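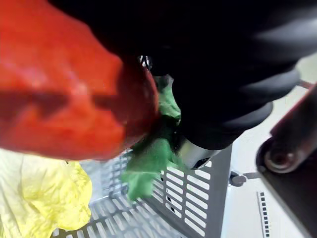 Tecido vermelho-alaranjado, bem de perto.

Sobre a Villey

Oi! Que bom que você veio parar nesta página, que é a que menos gente visita e a que eu mais demorei para escrever (a primeira versão tinha o triplo do tamanho e falava demais do meu avô). Sou a dona da Villey, uma oficina de conserto e reforma de roupas. Fazemos bainha, trocamos zíper, apertamos, alargamos, cerzimos, viramos colarinho de camisa e às vezes desmanchamos um casaco inteiro para montar de novo.

Aprendi a costurar tarde. Eu trabalhava com contabilidade e tinha uma máquina herdada, uma Herum verde pesadíssima que ficava em cima do guarda-roupa e que só desceu de lá quando rasguei a única calça social que me servia. A costura ficou horrorosa. Usei a calça mesmo assim por um ano inteiro, com blusa comprida por cima para esconder, e nesse meio tempo fui fazendo curso à noite, primeiro de costura reta, depois de modelagem, depois de alfaiataria, esse último com um professor que me mandou desmanchar a mesma manga sete vezes. Sete! Até hoje, quando prego manga, escuto ele respirando fundo atrás de mim.

A oficina começou no quarto dos fundos da minha casa, com clientes que eram vizinhas e primas das vizinhas. O nome veio de uma etiqueta que achei por dentro de um paletó antigo comprado em brechó. Gostei do som, procurei o que era, não achei nada e fiquei com ele. Já me perguntaram se é francês, e eu respondo que deve ser.

Em fevereiro nos mudamos para a sala da Galeria Lanbridge, no térreo, depois da papelaria. Tem luz natural de manhã, um balcão comprido que eu queria há anos e um provador com porta de verdade (no endereço antigo era uma cortina, e ela não fechava até o fim, peço desculpas a todo mundo que passou por isso). Hoje somos 3 pessoas na costura e mais uma no atendimento, meio período.

O que a gente gosta de fazer

Todo mundo aqui tem preferência. A minha é casaco. Forro gasto, bolso furado, ombro caído, pode trazer. Trocar o forro de um casaco de lã é um trabalho demorado e muito gostoso, daqueles em que a gente descobre como a peça foi montada, encontra alfinete esquecido, remendo de outra costureira, uma vez até um bilhete de ônibus já sem cor. Jeans também é muito bem-vindo, inclusive aquele que rasgou na parte de dentro da coxa. É o conserto mais pedido da casa e ninguém precisa ficar sem graça por causa dele.

Vestido de festa a gente ajusta, sim, mas por favor venha com antecedência e traga o sapato que vai usar. Bainha marcada com tênis e usada com salto fica curta, não tem jeito.

O que a gente não faz: couro grosso, pele, estofado de sofá e vestido de noiva do zero. Para couro costumo indicar o ateliê Rizk, que fica a duas quadras e trabalha muito bem. Também não fazemos cópia de roupa de marca. Se a sua blusa preferida acabou e você quer outra parecida, aí conversamos, porque tirar molde de peça gasta é uma delícia.

Preço e prazo

Sei que é isso que muita gente vem procurar numa página dessas, então vamos lá. Bainha simples e botão costumam sair em poucos dias. Forro de casaco leva mais tempo, e o valor começa em 120 reais sem contar o tecido. Reformas grandes só com orçamento, que fazemos com a peça na mão. Por foto eu não consigo, já tentei e errei feio, para mais e para menos.

Às vezes a conta não fecha e eu aviso. Já aconteceu de chegar um blazer cujo conserto passaria de 500 reais, e a cliente resolveu pensar melhor em casa. Voltou depois e quis fazer do mesmo jeito, porque era da mãe dela. Fizemos, ficou lindo, e confesso que chorei um pouco na entrega.

Peça pronta fica guardada por três meses. Passou disso, mandamos mensagem, depois outra, e depois eu ligo pessoalmente.

Os retalhos

Guardamos quase tudo. Os pedaços maiores viram bolso, reforço e viés, e os menores vão para um saco que qualquer pessoa pode levar embora, é só pedir no balcão. Professoras de educação infantil já conhecem o caminho. Linha de cor difícil também dividimos, principalmente laranja e vinho, que vivem sumindo do fornecedor.

Aulas

Estamos montando uma turma pequena de conserto à mão, para quem quer aprender a pregar botão direito, fazer ponto invisível e cerzir meia. Não precisa ter máquina nem experiência. Ainda não tenho data nem valor fechados, mas se quiser ficar na lista, deixe seu nome no balcão ou escreva pela página de contato. Prometo não fazer ninguém desmanchar manga!

Para vir até aqui

Abrimos de manhã e à tarde, com uma pausa para o almoço que eu levo a sério. Traga a roupa lavada, por favor, e se tiver guardado o botão que caiu, traga junto, mesmo quebrado. Quem vem de carro pode parar na rua de trás, e quem vem de ônibus desce bem em frente à galeria.

Texto atualizado em 9 de abril de 2021.

38 compartilhamentos
5 comentários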